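Search news and events
Go

Last updated: October

GIRNLEY MUSEUM OPENS JEWELRY LENDING PROGRAM FOR LOCAL SCHOOLS

NINETVILLE: The Girnley Museum today announced a lending program that will place 70 pieces of everyday jewelry in classrooms across the Ninetville area. The pieces come from the Somogyi bequest, which has been in storage at the museum's Nustton annex.
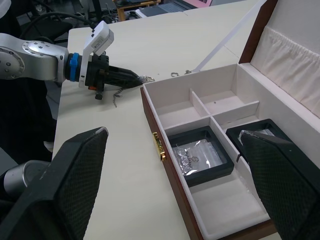

Schools may borrow a set for one term at no charge. Each set includes teaching notes on how jewelry was made, sold, repaired and handed down in local families.

"The Somogyi bequest was given to the town to be used," said Ilona Bozsik, director of the museum. "We are pleased that students will be able to study it closely."

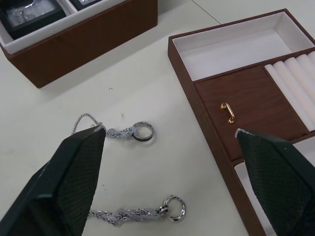 HOW TO APPLY

Applications are open to all public and private schools in the district. Teachers should submit a short lesson plan and the name of a staff member responsible for the set. Four schools will take part in the first term.
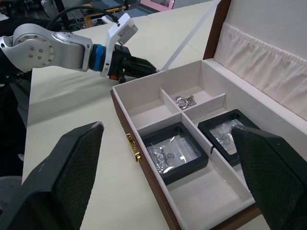 Silver-colored arm with a blue ring at the wrist, and an open box on the table.

Borrowing schools must keep the sets in a locked cabinet outside class hours. Insurance is covered by the museum under its general loan policy.

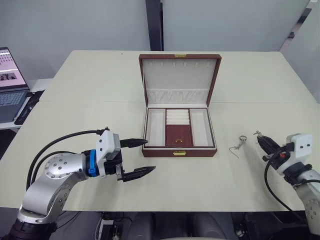 The full catalog of the bequest lists 1217 items, including letters and account books. Nidia Alvarado, head of education, will answer questions from teachers at an open session in the museum library at 4 p.m. Registration is required.

Shares: 4
Comments: 0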